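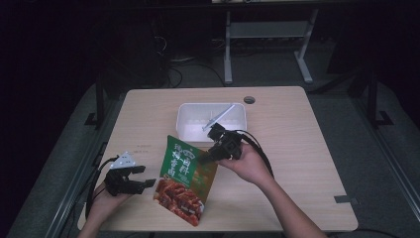

Nundach, July, late evening

Sorted the kitchen things today, which I had been putting off since the move. Started after breakfast with the two boxes from Flallow and had them both empty by eleven. Most of it was dry stuff. Rice, two bags of lentils, a tin of bay leaves that must be older than the lease, and the bundle of seasoning packets tied up with a rubber band.

The packets are the ones I bought at the shop by the station before I left. The braised meat one is green at the top with a photo lower down, with the dish printed on the front, glossy and reddish brown. I can't read the characters but I know it by the picture. I made it twice in the spring and both times put in too much water. Raffaele Ferraro says to brown the meat first and leave the packet until the onions are soft, and he has cooked it more often than I have, so I will try it his way.

The white plastic tub is the right size for them if they stand on end. The spoon can live in there too. It was always in the drawer before and I was always looking for it. I want the lid back but it hasn't turned up in either box, and it may have gone out with the recycling at the old place.

Had the table by the wall to work on. It's a good pale wood one with rounded corners, and I've stopped knocking my hip on it, unlike the last one. There are some faint marks on the top. Tried a damp cloth on them this morning and then left it. The hole at the back is handy for the kettle lead.

Walked down to Pagano for lunch. Soup and bread, 639 with the coffee, and I still can't get used to the prices without converting them. Bought pork shoulder on the way back, over 233 grams more than I asked for, but the man had already wrapped it. It will freeze. Ginger, spring onions, a small bottle of dark vinegar. They had no star anise.

The Lunix fridge is making its noise again. It stops if I push it back against the wall and starts again an hour or so later. Wrote to the landlord. No answer yet.

Afternoon was the spice shelf. Threw out 3 jars, all paprika, all gone brown. Wiped the shelf and put the paper down, then had to take it up again and cut it shorter because it caught on the door. Salt and pepper at the front, everything else by how often I use it. The cumin is nearly finished.

Rang Mum at six. She asked if I was eating properly and I read her the shopping. She wants me to send the name of the packet, so I'll copy it out for her as best I can - or just put one in an envelope with the birthday card.

Still to do: the pans, the box marked misc, find the lid, star anise. Pork tomorrow.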